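Search posts

Mervin Fehr
Rewrote the grasp planner for the small arm in September. Short thread.

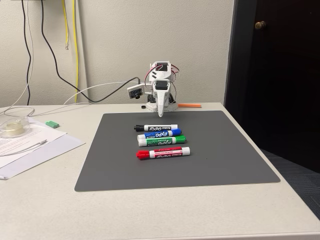
2/ The old version replanned on every camera update – the target kept hopping between neighboring markers.

3/ Now it picks one, locks the ID, and only replans if the pose moves more than 3 mm. Config went from 1176 lines to 134.

4/ Still open: the wrist servo lags the commanded angle. I'm logging both before I touch the gains.

Filed under: Robots, Motion Planning

Comments
Tarkska: Is the lock per grasp or per run?
Mervin Fehr: Per grasp.
Niltdale: Please post the servo logs.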